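Gillitz Tapered Bins, Gray and Yellow: Four Months of Sorting Cans and Bottles

I have wanted to write about these little bins for ages, and now that they've been through a whole spring of daily use I think I can do it properly. They're the Gillitz tapered bins, the small ones that stand on a counter or table, and I bought them one at a time, gray first and then the yellow, from the Pirihi housewares shop near the ferry. I paid full price for both and I'd do it again tomorrow.

A bit of background first. We live in a small apartment with no mudroom, no garage and a kitchen you can cross in four steps. For years our recycling system was a paper bag hung on the pantry doorknob. It was fine for the newspaper and terrible for everything else. Cans went in with a bit of soda still in the bottom, the bag got soggy, and sooner or later the handle gave out over the one rug we own. Before that we had a big pedal bin with a divider down the middle, a Dirnberg, very handsome, and the divider fell over every time something heavy went in on one side. I kept it for a year out of stubbornness (and because it cost so much).

So the idea of small open bins, one per material, right up where you're standing when you finish a drink, appealed to me a lot. No lid, no pedal, no divider. You drop the thing in and you're done!

The shape is what sold me. They're like oversized cups, wider at the top than the bottom, with a thin white rim. The wide mouth means you can toss a can in without aiming too hard, and the narrow base means two of them can stand together without taking over the table. I was a little worried they'd be tippy, being so much bigger at the top, and with one tall bottle leaning against the side I do notice the balance shift. Mine have never gone over by themselves. A cat might be a different story, and I'd love to hear from someone with a cat.

In our house gray is for plastic and yellow is for cans. I don't think Gillitz has an official rule about it and the leaflet in the box doesn't mention one. The colors are calm enough that I leave them out when people come over. The gray is a plain medium gray, darker outside than in, and the yellow leans toward olive, so if you're picturing a bright lemon you'll be surprised. I was, when I opened it, and then within a day I liked it better than what I'd been imagining. It goes beautifully with our old green kettle.
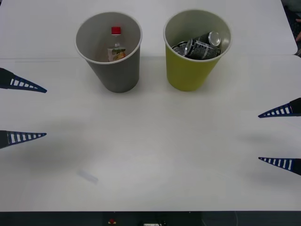

Kane Whitelaw wrote in to say that he's had the same pair since May and loves them for cans, but thinks they're too small for a family that buys its water in big bottles, and he ended up going to the larger Karkonton tubs for the plastic. Fair point, Kane, and I'd say the same to anyone with teenagers. We mostly buy small bottles, and even so the gray one needs emptying before the yellow one does. Squashing the bottles and putting the cap back on helps a great deal. When I forget, a single bottle will stand up with its neck over the rim and make the whole bin look full when there's loads of room left around it.

Cans are where these shine. They settle into the taper and sort of nest on each other, and you get more in than you'd guess from the outside. They're also noisy for the first few, I should mention that. Drop a can into an empty one late at night and the bedroom will know about it. I've thought about a circle of felt in the bottom but I haven't gotten around to it.

Cleaning is easy, and I mean truly easy. The inside is smooth all the way down, so there's no seam for sticky stuff to collect in. I rinse both with hot water and a squirt of dish soap, tip them upside down on the rack and that's it. The pale interiors do show cola drips, the yellow one especially, and if you let a drip sit over a long weekend you'll be rubbing at it with baking soda. I prefer being able to see it, personally. With the paper bag I never knew what was going on down there and I didn't want to.

The outside wipes down with a damp cloth. There's been no fading on either one, although ours don't get direct sun. Lindsay Gilchrist tells me hers lives on a windowsill and is still the same color on both sides, so that's encouraging. 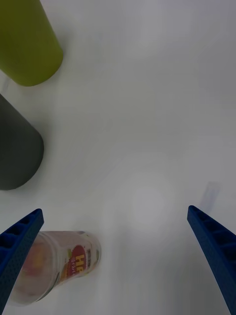 Where you put them matters more than I expected. I tried the floor first, next to the stove, and everybody missed. Then I tried a shelf under the counter, where they were tidy and completely ignored. Up on the table, side by side with a small gap between them, they get used every single time, even by guests who haven't been told anything. The gap is worth keeping. If you shove them right up against each other the rims touch, and when you lift one the other comes along for the ride a little.

I do have a couple of grumbles. They don't have handles, so when a bin is really full you're hugging it down the stairs. The leaflet also gives the weight limit in such tiny print that I had to photograph it and zoom in. And I wish there were a third color! I'd buy one for glass today. A white or a dark blue would be perfect.

If you have a big household, get something bigger. For one or two people who drink the odd soda and want their table to stay clear, I can't think of anything I've enjoyed using more. I've already given a yellow one to Elsie Tapsell for her craft room, where it holds yarn and has never seen a can in its life, and she's asking where to get the gray.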